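Prollotdale Guest Rooms: Common Questions

What time is check-in?
From 3 p.m. If you will be later than 9 p.m., call the front desk and we will leave your key in the lockbox.

Where do I park?
Behind the building, off Vesten Street. There are 36 spaces and no reserved spots.

Can I bring a dog?
One dog per room, for a fee of $36 per stay. Cats are not allowed.

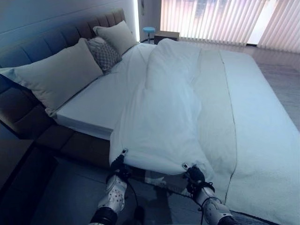 How do I cancel a booking?
Call or email before noon on the day before you arrive. Later cancellations are charged one night.

Is breakfast included?
It is served from 7 to 10 in the Ostum Room and is part of the room rate.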